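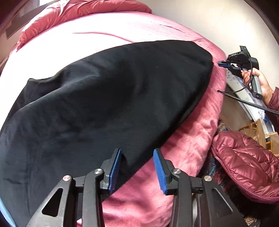
Black fabric on the pink bed.

Iveta Murín had failed the ignition module twice. The workbook ran to 195 pages and she had read every one of them on the night bus from Clalton.

"Set the timing for me," said Trnka, and handed her the strobe lamp.

She clipped the lead to the first cylinder and started the engine. The idle was at 1,000 and hunting.

"What does the book say?"

"Bring it up to 2,000 and check the advance."

"And what do you say?"

She listened. There was a tick under the fan noise.

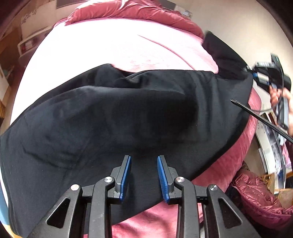
The bed again, dark folds across it.

"Air leak," she said. "I'd find that first."

Trnka switched off the engine and wrote something on his sheet. Boris Doležal, next in line, tried to read it upside down.

She found the split hose behind the carburettor. Kopecký's, across the yard, sold them by the metre. Trnka gave her the money and told her to be back before four.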